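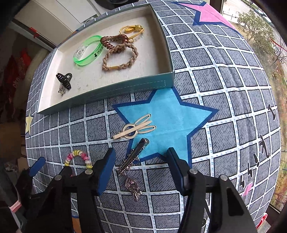

Tridano Hand Gripper Kit Review

By Yaowalak Panyasiri
Oct 7, 2021 | 9 comments | 125 shares

The Tridano is a hand-held gripper with two parallel fingers and blue pads, sold for recording pick-and-place work. The kit costs $395.

I used it to sort hair clips and bracelets into a tray. The alligator clip was an easy pick. Beaded bracelets took more tries - the pads are wide and push small beads aside. A patterned cloth did not bother the tracking. My wrist was sore after an hour.

The screws on the pads need a small driver that is not in the box. Spare pads come in packs of four. I would buy it again, with a lighter handle.

Related
Bememus Desk Arm Review
Zorkia Pad Set: First Look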